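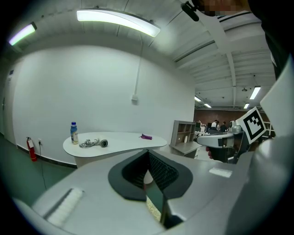 Figure 3. View over the finger opening of one Bralla gripper, with the other held out to the right and its square marker on top.

3.2 Building the hand-held pair

The two Bralla grippers were built at Pudness, a shared workshop with open membership, using the tools on its equipment list and nothing beyond them. We set this limit at the start of the project in July. An earlier design had needed a part cut by an outside firm, and every change to it meant a wait of several days. In the present design any part can be remade on site in one evening.

Each gripper has a shell, a pair of fingers, a trigger, a camera mount and a marker plate. The shell was redrawn four times. The first version was too narrow for a large hand and pressed on the base of the thumb after a short period of use. The second was comfortable but had to be taken fully apart to reach the wiring. In the final version the upper cover comes away with two screws, and the camera cable can be changed without touching the fingers.

The fingers carry ridged rubber pads that form a V when open. We tried smooth pads first. They held boxes and bottles well enough but let go of thin cloth when the operator turned the wrist. Ridges cured most of this, at the price of a weaker hold on very small round objects, which tended to settle between two ridges and turn there. We kept the ridged pads for all the work reported here.

Trigger travel was set by hand on each unit with a feeler gauge. The left gripper closes slightly later than the right, and we did not manage to remove the difference. It is corrected in software by the Ridis logging program, which stores a closing offset for each unit and applies it when a recording is saved.

3.3 Markers and position tracking

Position comes from two sources: the image from each gripper camera, and the printed square markers. Our first plates were printed on ordinary paper and glued down. The paper lifted at the corners within a week, and the tracker then reported small jumps in angle that looked at first like a fault in the camera. Stiffer plates were fitted and the jumps stopped.

Plain surroundings gave more trouble than we had expected. Large white walls offer few fixed points to follow, and a curved one is worse than a flat one – the visible edge moves as the operator moves. Part of the recording area has a wall of this type (Figure 4). When the other gripper was in view, its marker gave the tracker something to hold on to.
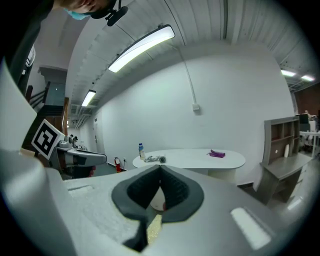

Figure 4. Recording area with the curved white wall, seen from a gripper. The oval table stands in front of the wall; the marker of the second gripper is at left.

Overhead lighting also mattered. Glare on a pale shell can be bright enough to shift the exposure of the whole image, leaving the finger opening too dark to read. We tried matt tape over the worst area, which helped but peeled, and in the end fixed the exposure by hand at the start of each session. Soler, the small calibration routine we wrote for the purpose, takes the operator through this step and refuses to start a recording until both cameras have been set.

3.4 Trial handling

Trials were made with household objects and covered single-handed and two-handed work. We recorded 1,260 attempts in total, of which 527 used both grippers on the same object. Operators were told to hold the object level for a moment before setting it down, and were given no other advice on grip.
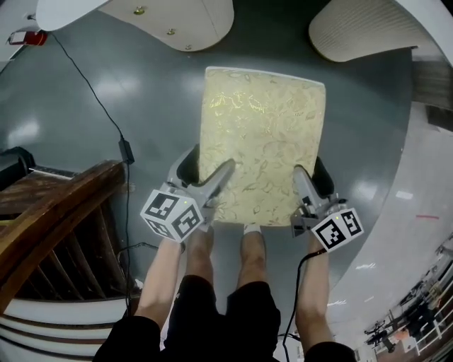 Cushions and other padded items made up a large share of the two-handed work. Most operators gripped near the lower edge, one side in each hand, and kept their elbows close to the body. With a firm cushion this was steady. A soft one would sag in the middle unless the hands were drawn apart a little, and new operators usually needed a few attempts to find the right amount of pull. The logged finger width is of little use for such items: it reports how far the filling has been squeezed and says nothing about how well the cover is held.

Cables were a lasting nuisance. A cable led along the forearm stays out of the way of the object but pulls when the arm is straightened. We added a loose loop at the elbow, held with a fabric strap, and moved the power supply so that operators did not have to step over its lead. Two units were damaged at the cable entry before the loop was added. Both were repaired with spare parts from the same batch, and their closing offsets were measured again before they were put back into use.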